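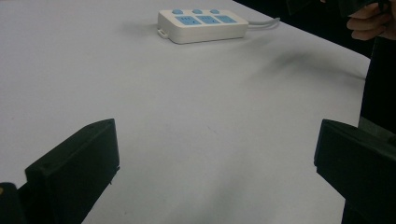 Vondum hand-held gripper kit, reviewed from a shared bench

I bought the Vondum because I wanted a robot and could only afford the part at the end of one. It's a two-finger gripper that you carry about by hand, with a camera on it, and the idea is that you do the chore yourself while it records, then hand the recordings to an arm later. I don't own the arm. Saving up for it is a separate hobby.

Assembly

The box says 2 hours. It took me an evening and part of the next, mostly on the finger mounts, whose holes are drilled for screws a hair thinner than the ones supplied. There are 24 screws in the bag and the manual treats them all as one big happy family. Sort them by length before you start. Wu, who make the trigger spring, print a far better leaflet than Vondum does, and theirs covers a spring.

In use

We run ours at the Borkevico workshop, on the white table, and the job we picked was a power strip. Three outlets, three switches, a cord that has its own opinions. It seemed like a modest goal for an automated helper – plug things in, switch them on, leave my knees out of it.

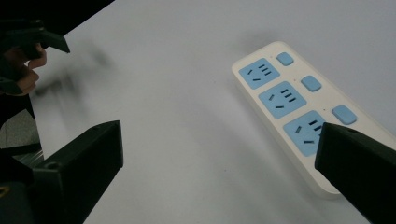
Kam-wah Tseng thinks I'm being too hard on it, and says that the fingers are fine for plugs if you come in square and stop squeezing as though the thing owed you money. Fair enough. My grip did improve once I slowed down. The jaws are still wide and blunt, and when you get in close, one of them likes to park itself over the very socket you're aiming for. A thinner set of tips would help a lot, and Vondum doesn't sell any.

The switches are easier. Close the fingers and press with a corner. The cord is the worst of it, as any cord would be, and after 61 recorded tries I still wouldn't promise you a clean one.

Weight is all right for short sessions. The handle is too fat for small hands, and the trigger squeaks. I also tried the Esex version, which is lighter and quieter and wobbles at the wrist like a shopping cart, so I stayed put.
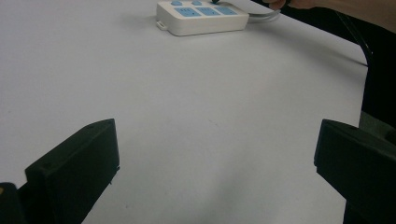

Vondum gripper and the power strip, Borkevico workshop

Would I buy it again? Yes, grumbling, and with a bag of proper screws in the same order. If you already have an arm waiting at home, add a star to my three. If you don't, it's still a decent way to find out how much work goes into plugging in a lamp.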